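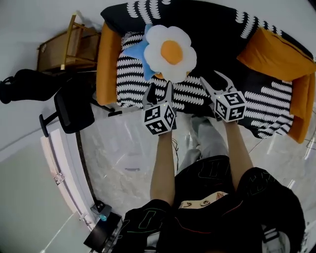
Sutora Living Room Set

Contents of this folder

This is the data card for the Sutora Living Room Set, a collection of short recordings of people putting sofas and other seats in order at home. It covers the second release, prepared in June. If you have the first release, please read the section "Changes" before you mix the two.

What is recorded

Each recording shows one person doing one small task at one seat. The view is from head height and very wide, so walls and door frames look bent. We did not correct this in the files.

The tasks are:

straighten: the seat cushion or the cover is moved back to its place
smooth: folds are pulled flat
clear: small things are taken off the seat and put on a table or in a basket
fold: a blanket is folded and laid over the arm or the back
turn: a loose cushion is turned to its other side

A recording has only one task name. When a person did two tasks without a pause, we cut the recording in two at the moment when both grippers are free of the fabric.

Size

Recordings: 1,466
Homes: 40
Seat types: 8

The seat types are two-seat sofa, three-seat sofa, corner sofa, sofa bed, armchair, bench with cushion, daybed and floor cushion. The numbers per type are not equal. The three-seat sofa is the most common, and the floor cushion appears only in the homes in Faltia.

Places

The homes are in Camville and Faltia. We asked the residents not to clean specially before the recording. Some of them did it anyway, and in these homes the "clear" task is short.

Fabric notes

The fabric matters a lot for this kind of work, so every seat has a short note in the file fabric.txt. The note gives the main colors, the pattern if there is one, and whether the cover is loose or fixed. If the resident did not know the material, we wrote "unknown". We did not guess from the look.

Please pay attention to the patterned covers. On a cover with repeated white strokes on black, a fold is difficult to see, because the lines of the pattern are already curved. Two people who checked the same recording often did not agree if the seat was smooth at the end. For these seats we kept both opinions, in the columns smooth_a and smooth_b. On plain covers there is only one opinion.

Dark plain covers have a different problem. In the evening recordings the gap between the backrest and the seat cushion can disappear completely. These are marked low_light.

How the end state is judged

A cushion is "in place" when its back edge touches the backrest along the full width. A cover is "smooth" when no fold is longer than the palm of a hand. A blanket is "folded" when no corner hangs to the floor. We know that these rules are simple. They were easy to explain to the residents, and we preferred to keep them.

Changes

The task name "tidy" was removed. It was used for too many different things. All old "tidy" recordings were watched again and received one of the five names above.
100 recordings from the first release were taken out, as the seat was hidden for most of the time.
The Becerra armchair notes had left and right exchanged. This is corrected.

Known problems

Left and right in the notes are always from the side of the person who stands in front of the seat. In a few old notes it can still be the opposite.
Sofa beds are recorded only in the closed position.
There are no leather seats.

Use

You can use the recordings for research and teaching. Please do not try to find out which homes are shown, and do not publish single pictures in which a face, a letter or a family photo can be recognized. If you find one, write to us with the recording number and we will remove it in the next release.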